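Filed under: Trip Notes / Local History / Museums & Archives

The leaflet for the Zusholm open day promised "the true story of the Flosbridge shooting, told from the original papers." I have read four true stories of the Flosbridge shooting, and in each of them a different man fires first, so I drove over to see what the original papers might be.

Zusholm sits on the old freight road, a good way past the last gas station, and the history center has taken over what used to be the Michiels store. The sign outside says the building dates from the founding of the town. The door frame and the front windows are plainly newer than that, and the back wall is cinder block. I asked at the desk and was told that "part of it" is original. Which part, the desk couldn't say.

Admission was 3 dollars, fair enough. The tour goes through the front room first, where the Michiels ledgers are kept under glass. These were the best thing I saw all day. The open pages list flour, lamp oil, nails, a coffin, more nails. Somebody ran up a large bill in July and there is no sign it was ever paid. I would gladly have spent the afternoon with those books, but they get one short panel, and the group was moved along to the shooting.

The version told in Zusholm goes like this. Two partners in the Asell mine fell out over a claim, met on the Flosbridge crossing at sundown, and shot it out before a crowd. The winner rode off and was never seen again. The guide told it well. It was when she got to the papers that my pencil came out.

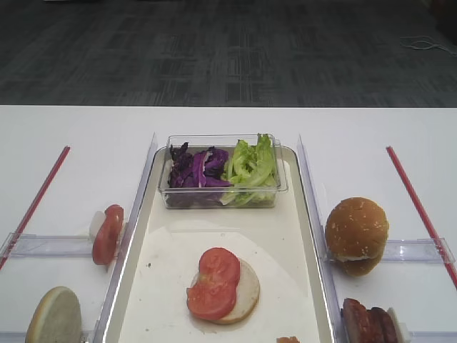 There are two of them. One is a newspaper clipping with no date and no masthead, which quotes a man who "had it from a teamster." The other is a letter, shown only as a typed copy, and the label admits the handwritten one has been missing for years. Neither mentions sundown. The letter doesn't mention a bridge either. It says "at the crossing," and there were three fords on that stretch of creek before anybody built anything.

Then there is the crowd. A panel by the door states that 928 people lived in Zusholm at the time, and that most of them saw the fight. No source is given for the number. The ledgers in the next room have 17 customer accounts for that same season. Even allowing for families, and for folks who traded elsewhere or paid cash, that's a long way to stretch. I brought this up and was told the town was "booming." Maybe it was. Booming towns bought nails, and I grant there were a lot of nails.

After lunch a van took us out to the Asell diggings. It's 23 miles there and back on washboard road, and what you get is a fenced shaft, a rusted boiler and a marker put up by a tourist office. The marker gives the mine a different opening year from the one in the museum. Nobody in the van seemed bothered. The view down the valley is very fine, I'll say that, and the boiler looks right for the period as far as I can judge.

I did ask whether the county court records had been searched. A killing in front of a whole town ought to have left an inquest, or at least a bill from the coroner. The answer was that the courthouse burned. Courthouses in these stories always burn. This one may have, but I'd like to see the date of the fire before I take it as an answer, and I have written to the county to ask.

Go for the ledgers. Bring a notebook, ask if they'll turn a page for you (they did for me, once), and wear a hat if you take the van.

Posted 2026-10-04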